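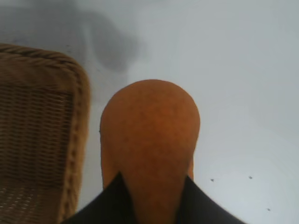

第四讲 从桌面到篮子：夹取椭圆形物体
机器人操作实践课 课堂讲义
2019年7月17日，星期三

一、今天的内容

上一讲我们完成了手腕相机的安装和标定。今天开始做第一个完整的任务：机械手从白色桌面拿起一个物体，移到编织篮的上方，然后松开。任务听起来简单，但是请各位同学不要着急。去年四月的班级在这个任务上用了三次课，主要的时间不是花在写程序，是花在重复检查同一个错误。

本讲义假定你已经读过第二讲（坐标系）和第三讲（相机标定）。如果你还没有做完第三讲的练习，请先做完，再来使用机械臂。

二、手腕相机看见什么

手腕相机跟着夹爪一起运动，所以在它的画面里，夹爪的位置几乎是固定的，变化的是桌面和物体。讲义开头的画面中，两个黑色手指在画面下方，夹住橙褐色物体的下半部分，物体是竖着的，上端圆，篮子在它的左边，两者之间还有一条窄的白色桌面。

请注意这个画面里对我们有用的三种信息。

第一，物体的轮廓。橙褐色和白色桌面的差别很大，用颜色阈值就可以分开。但是篮子的颜色也是暖色，从浅褐到蜜色，如果阈值取得太宽，篮子的边缘会和物体连成一个区域。我们班的程序在第一次运行的时候，很多组得到的“物体中心”会偏到左边，原因就是这个。

第二，阴影。画面左上方和中间偏上有一片灰色的阴影，边缘很模糊。阴影没有明显的颜色，所以建议先转换到HSV空间，用饱和度来去掉它。只用亮度做阈值是不够的。

第三，小的噪声。白色桌面右边有三个很小的黑点。它们对夹取没有影响，但是如果你的程序是“找出所有和桌面不同的区域”，它们也会被找出来。请设置最小面积，本课程统一使用184个像素，比这个小的区域全部丢掉。

三、夹爪的力和物体的形状

椭圆形的物体有一个困难：表面是弯的，手指和它的接触面积小。手指闭合的时候，如果夹的位置离物体的中间太远，物体容易向一边滑走。平行的硬手指在这种情况下表现不好。手指有一定的变形能力时，接触面会变大一些，需要的力也可以减小。

闭合力的设置请按下面的方法进行：

1. 控制软件中的力参数先设为47（这是软件里的数值，没有单位，不是牛顿）。
2. 夹住物体以后，抬高一点点，停两秒，看画面中物体的上端有没有移动。
3. 如果物体向下滑，每次把参数增加5，再从第1步的位置重新夹。
4. 参数最大到73为止。到了73还是滑，说明夹的位置不对，不要继续加力，请回到第二节检查中心点。

软的物体用太大的力会留下压痕，所以每一组结束以后要检查物体的表面，并且在记录表里写明。

四、接近篮子的路径

很多同学喜欢让机械臂走直线，从夹取点直接到篮子。这样做的问题是篮子有高度，上边还有一圈粗的辫状边。物体竖着拿的时候，它的下端和手指都可能碰到这个边。

推荐的路径分成四段：

（1）垂直抬起，直到手指最低点高过篮子的边；
（2）水平移动，到篮子开口的中心上方；
（3）慢速下降，高度由各组自己测量；
（4）手指张开，停一秒，然后垂直离开。

第（2）段的速度不要超过总速度的三成。第（3）段请不要把手指降到篮子里面太深，因为张开的时候手指需要空间，会推到篮子的侧壁。如果篮子被推动了，你以前测量的开口位置就不能再用，必须重新测量。

还有一点，关于手腕相机的限制。手里拿着物体的时候，物体会挡住画面中间很大的一块。所以，开口的位置最好在夹取以前就测好，存下来。移动过程中的画面只用来确认物体还在手里。

五、数据记录

每次尝试都要记录，失败的也要记录。只保留成功的数据，以后我们做统计的时候会得到错误的结论。文件名的格式是：组名_序号_结果。组名用以前分好的四个：Foner、Pekport、Hájek、Prindwood。结果只写S或者F，详细的原因写在表格的备注一栏。

备注请写具体。“没有夹住”是不够的，请写成“左手指先接触，物体转动以后向右滑出”。这样的句子对其他组也有帮助。

到上一个班为止，全部记录超过502次尝试，放在课程服务器的公共文件夹，可以读，不可以改。做第六节练习的时候需要用到。

六、练习

练习1：用自己的话说明，为什么物体和篮子在画面中靠得近的时候，颜色阈值容易失败。写出两种解决方法，并比较它们的计算时间。

练习2：从公共文件夹选出结果为F的记录二十条，按原因分类。分类的标准由你自己定，但是要写清楚。

练习3：修改路径程序，使第（1）段的抬起高度可以根据篮子的高度自动计算，不再使用固定的数值。

练习4（选做）：物体横放在桌面上时，夹爪应该从哪个方向接近？请画图说明，并在机械臂上试验不少于五次。

七、使用机械臂的注意事项

开始以前，请先确认急停按钮在手能够到的地方。机械臂运动的时候，不要把手伸到桌面上方，包括想扶正篮子的时候。需要调整物体，请先按暂停，等指示灯变成黄色。

手腕相机的线请沿着手臂固定好，每次上课前检查一遍扎带。线松了以后会挂到关节，第三讲已经有一组遇到这种情况。

桌面请用干布擦，不要用湿布。力参数用完以后改回默认值，下一组才不会从错误的数值开始。

练习1到3在下一讲开始前提交到课程服务器，练习4可以晚一个星期。下一讲的内容是连续夹取多个物体，请提前阅读参考资料的第五章。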